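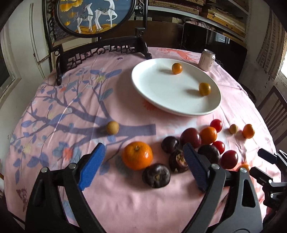 Einführung in die Kriminalberichterstattung
Handout zur Sitzung 4: Der Zeugenaufruf
Dozent: Abdelilah Younis
Stand: 29.10.23

Ein Zeugenaufruf ist eine Meldung, mit der die Polizei die Öffentlichkeit um Hinweise bittet. Er wird in der Regel von der Pressestelle verschickt und von den Redaktionen gekürzt übernommen. Zuerst kommt der Tatvorwurf, dann Ort und Zeit, dann die Beschreibung der gesuchten Person, am Ende die Kontaktstelle.

1. Sprache
Solange kein Urteil vorliegt, schreiben wir »Tatverdächtiger«, nie »Täter«, wenn eine bestimmte Person gemeint ist. Angaben aus der Meldung werden der Polizei zugeschrieben (»nach Angaben der Polizei«, »soll ... haben«). Einbruch, Diebstahl und Raub sind verschiedene Delikte – bitte nicht als Synonyme verwenden.

2. Übungsfall Skukwood
Im August wird in ein Lager der Firma Alaoui in Skukwood eingebrochen. Gesucht werden 2 Männer, einer davon flüchtet zu Fuß in Richtung Dalen. Der Schaden wird mit 4.000 Euro angegeben, später mit 1.196 Euro. Beide Zahlen stammen von der Pressestelle. In der Meldung steht die spätere Zahl, mit Hinweis auf die Korrektur. 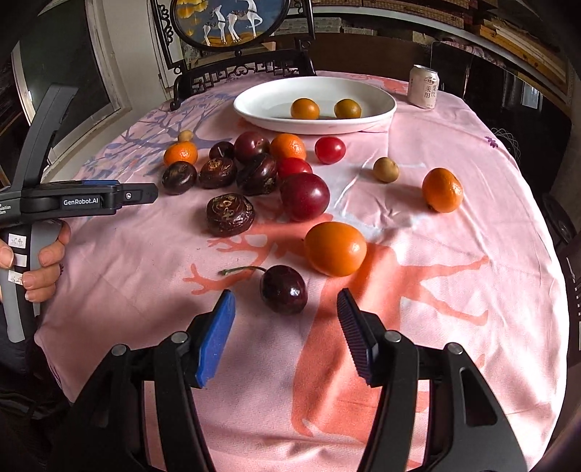 3. Personenbeschreibung
Größe, Kleidung und auffällige Merkmale übernehmen. Die Herkunft wird nur genannt, wenn sie für die Fahndung von Bedeutung ist. Fahndungsfotos sind nach Ende der Fahndung aus dem Onlineartikel zu entfernen.

4. Aufgabe
Schreiben Sie zum Übungsfall eine Meldung von höchstens 18 Zeilen. Die Polizeimeldung liegt im Kursordner unter »Colo«. Abgabe vor der nächsten Sitzung, ausgedruckt und mit Zeilennummern.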